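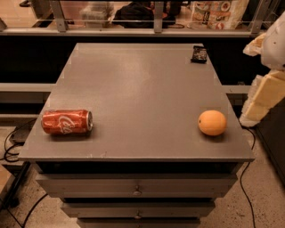 Gray cabinet with round knobs.

How to free a sticking drawer

1. Take the drawer out and brush the dust off both runners.
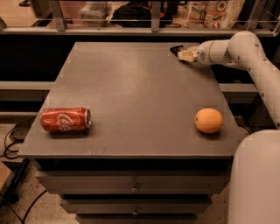

2. Rub candle wax along each runner - two thin coats. Wait 15 minutes between them.

3. If it still drags, sand the high spots with 100 grit paper.

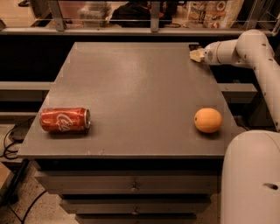

Go lightly and test the fit often. Wax the bare spots again when you finish.

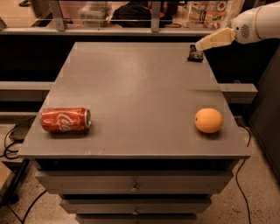 Ruchti writes that bar soap turned gummy in damp weather, and wax held up better.

Last updated: Oct 8, 2018

Related
Tightening loose knobs
Touching up chipped paint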